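The Box Has to Open Itself
A robotics club in Cokbridge has spent a season on one cardboard carton, and they're not finished with it

Everyone on the team has a favorite flap. Zhuoran Xia likes the short one at the far end because it comes up clean. Magdalini Makris is loyal to the long front flap, which has beaten her code more times than she cares to remember. Ask them which is the worst and they answer together, and then they argue anyway, because it depends on the tape.

I had come to the Cokbridge Technical College robotics club expecting something with wheels. College clubs do love things with wheels! What I got was a table with a blue cloth on it, a robot arm, a heap of used shipping cartons, and students who could talk about corrugated cardboard until the building closed. They are getting ready for the Trerkent Challenge, a student competition in which a robot is handed packages, has to open them, and then has to deal with whatever comes next. The packages are not new. They've been through the mail and look like it.

"A fresh box is easy," Makris told me. "It's basically a math problem. A box that somebody sat on is a different animal."

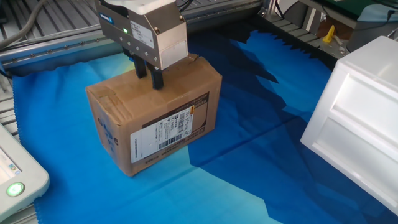 Fingertip height: the club's gripper at the top of a taped carton.

The club calls its entry Motero. The name was on a whiteboard when the current members joined, and no one has been able to explain it to me, though I heard two theories and liked both of them. Motero is mostly software. It looks at a carton, decides where the edges are, decides which of those edges are likely to move, and then sends the gripper down to find out. That last part is where all the fun is. The arm comes in, slows to a crawl, and everybody in the room stops talking.

Touching a box, I learned, is much harder than seeing one. Cardboard gives. It gives more near a crease and less near a taped seam, and it gives differently at the corner that got wet in somebody's porch mail last winter. Push too little and the fingers slide right off the flap. Push too much and you've got a dent, and now the box your software so carefully measured is a box that doesn't exist anymore. Xia, who writes most of the contact code, keeps a log of every attempt. On the afternoon I visited it stood at 1,992, and there was serious talk of cake at 2,000.

What surprised me was how physical all this is for a group of people who spend so much time typing. Xia will pick up a carton and flex it at the corners, the way you'd test a melon. Makris runs her thumb down a seam and guesses out loud what the robot is going to do. She's right often enough that the newer members have started copying her, and a couple of them are getting pretty good at it too.

The faculty adviser is Sigrun Sandberg, who teaches controls and who has a gift for saying very little at the right moment. She set one rule in the club's first season and it has stuck: you may not change the box. If a flap won't lift, you can't bend it a little beforehand to help things along. You can't trim the tape. You go back to the code, or you go back to the fingers.

They have gone back to the fingers a lot. Ehsan Bahrami, the club's hardware lead, has a drawer of retired ones, and he took me through the whole collection with real tenderness. There's a pair with rubber tips that grabbed beautifully and then wouldn't let go. There's a pair ground so thin that they got under any flap at all and bent on the third try. Bahrami would happily make new ones every week, and in some weeks he has.

"I dream about edges," he said. "My roommate is tired of hearing about it."

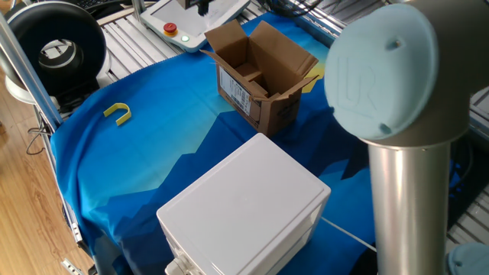

COKBRIDGE, November 6, 2018

The members drift in after their last classes, drop their bags along the wall and go straight to the pile of cartons to see if anyone has brought a good one. A good one, in this room, is a bad one. There's a cheer for a box with a crushed corner. Afshin Kermani, a first-year student who joined because a friend dragged him along, has already become the club's best supplier. He asks his neighbors for their recycling. He has asked his dentist.

Kermani's first job was labels. Shipping labels are a nuisance for Motero, with all that small black print and those barcodes giving the vision software plenty of lines to get excited about, none of which are the edge of anything. Early in the season the program would now and then pick out the border of a label, declare it a flap, and try to open it. Kermani spent weeks teaching it to tell the difference. He describes this as the most boring and most wonderful month of his life, and when the program finally ignored a label completely he called his mother.

There's a nice bit of history behind the way they work now. Back in July the club was stuck. Their success rate had flattened out and every fix for one kind of carton broke something on another. Sandberg suggested they stop running the robot for a few days and just open boxes by hand, slowly, and write down what they did. So they did that. They opened 80 of them, taking turns, one person opening and one person scribbling.

The notes are great reading. People hardly ever lift a flap straight up, for one thing. They hook it, they wiggle it sideways, they press down on its neighbor first. Makris noticed that she always started by holding the box still with her other hand, and that she'd never once thought about it. 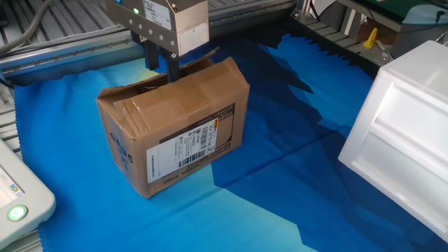
Motero doesn't have another hand, of course, and so the wiggle became the big idea of the summer. The arm makes contact, shifts a tiny amount to one side, shifts back, and listens (that's Xia's word) for whether the whole carton is moving or only the flap. If the whole carton moves, it eases off and tries somewhere else. It sounds like a small thing. Watching it, you catch yourself leaning toward the table and holding your breath with the rest of them.

The club calls this move the Matoušek, after a card game one of last year's seniors used to play between test runs, in which you tap a card before you take it. I've now had the rules explained to me by four separate people and I still couldn't play a hand. The move I do understand, and I think it's lovely.

Not everything is solved. Double-taped seams are still a coin toss. Very soft cartons fold up before the robot has learned anything from them, and Bahrami has a new set of fingers on paper that he swears will help, if he can get time in the machine shop before the art students book it up again. Xia wants to rewrite the part of the code that decides when to give up. At the moment, she says, Motero is too polite. Makris thinks it should be more polite. They had this discussion twice while I was there and I suspect it predates me by some months.

Meanwhile Kermani had come in with a carton under each arm, one of them badly squashed, and people were getting up from their chairs to look.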